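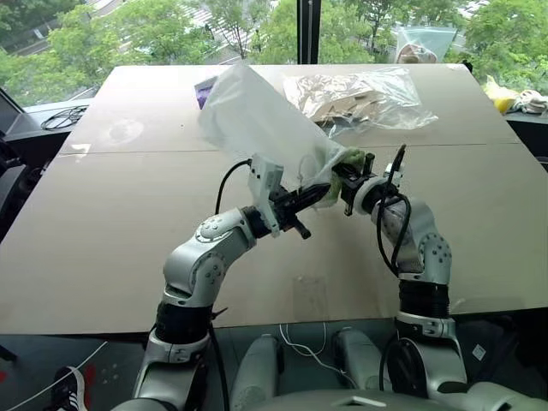 Handout 3: Two-arm bench cell – handling thin film and bags
Cutinden Shared Workshop, evening course in small automation
Reading before the session: Handout 2 (mounting and homing)

1. Scope

These notes cover the second stage of the Hilow build. By this point both arms should be bolted to the torso plate, homed, and able to run the joint exercise without tripping a limit. If yours does not, finish Handout 2 first. The gripper calibration below assumes that the wrist reads zero when the jaws are level with the table.

The task is to lift a plastic bag by its mouth with one gripper, bring the second gripper up to the opposite edge, and hold the bag long enough for a soft item to be put in or taken out. Rigid parts were dealt with last term and are not repeated.

2. Why film is awkward

A rigid block has a pose. Six numbers describe it and the planner needs nothing else. A bag has no useful pose. Its outline changes when it is lifted, when air gets under it, and when the contents shift. Three consequences for the build:

Depth readings through clear or translucent film are unreliable. The sensor will often return the table surface behind the bag, or nothing.
The gripper cannot be closed to a known width. Two layers of film are far thinner than the position error of the jaws, so close to a force and ignore the width.
The arms are coupled as soon as both are holding. An error in one becomes tension in the other.

The third point causes most of the torn bags.

In the view at the head of this handout the right gripper has the mouth of the bag, with a green fuzzy item inside close to the jaws. The left gripper is just below the opposite edge. Note how the loose upper part billows back towards the far side of the table. Any planner that models the bag as a flat sheet between the jaws will be wrong about that region, and it is the region the head camera sees best.

3. Layout

Work surface: pale, matt, clear of anything not in the exercise within reach of the elbows. Panel joints are acceptable. If the vision script picks up a seam as a bag edge, mask it in the table file; do not tape over it, as the tape edge is detected just as readily.

Reach: 900 mm from the shoulder axis to the jaw tip is the working maximum in the Hilow configuration. Keep the bag well inside this. With the elbows nearly straight the arms lose stiffness and the wrist will sag.

Window light: the cell at Cutinden faces a large window. Exposure must be locked before the run. Automatic exposure follows the trees outside and the bag turns into a grey patch. In June the morning session is the worst for this.

4. Cables

Leave a free loop at each wrist, large enough for full wrist roll in both directions, then bring the cable back along the forearm. A loop that is too small pulls on the gripper connector. A loop that is too large catches on the opposite arm when the two grippers are close together, as they are in this task.

Check the loops by hand with the drives off. Roll each wrist to both stops, then bring the jaws together over the centre of the table. Thin leads hanging between the shoulders should be dressed back to the torso before the drives are enabled.

5. Procedure

5.1 Home both arms. Load the table file and confirm the mask.

5.2 Place the bag with its mouth to the right and one item inside. Use soft items only until the force limits have been checked.

5.3 Run the right arm alone. Approach from above, close to the force limit, lift slowly. Repeat until there are 7 clean lifts in succession. A lift with one layer caught counts as a failure.

5.4 Bring in the left arm. Stop it short of the film, confirm by eye, then close.

5.5 Separate the jaws until the slack is taken up along the lower edge only. The upper part should still be loose. If the whole bag is taut the tension is too high.

5.6 Lower both arms together and release left, then right.

Keep one hand on the stop button throughout 5.4 and 5.5.

6. Logging

Record the motor currents, jaw forces and head images for every attempt, including failures. The Tanasarn logger writes one folder per attempt. Last term's set holds 1,193 attempts and is on the workshop server under Ollutmont, read only. Copy what you need to your own area. Folder names must not contain spaces – the import script splits on them.

7. Common faults

Jaws close but the bag slides out: film has folded away from the pads. Lower the approach by up to 3 mm.
Right arm drops slightly when the left arm closes: left wrist zero is out. Rehome.
Mouth not found: check the exposure lock, then the mask.
Gripper stops responding at full roll: connector under strain, see section 4.

8. For next session

Bring a plot of right jaw force against time for one clean lift and one failed lift, same axes. Mark where the film leaves the table.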